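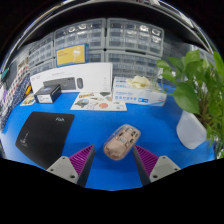 Prileck Tenants Association
Minutes of the general meeting, Jan 26, 2020

Present: 23 members. The chair opened the meeting and the November minutes were approved with no changes.

1. Heating
The Lungu Street boiler was out for 4 days this month. Management has agreed to a rent credit for the top two floors. Members on the lower floors asked for the same credit. The secretary will write to management and report back in February.

2. Laundry room
Pistex has quoted for 2 new dryers. Several members thought the price per load was too high. A second quote will be requested before a vote.
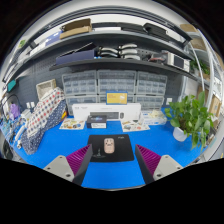
3. Bike storage
The room on the Fanari side is full. Owners will be asked to tag their bikes by the end of February. Untagged bikes go to the basement and will be held there until spring.

4. Dues
Dues stay at $40 for the year. Motion carried, one opposed.

5. Other business
The light over the rear steps is out again. Snow shovels are now kept inside the front door.

Next meeting in February, same room. Date to be posted in the lobby.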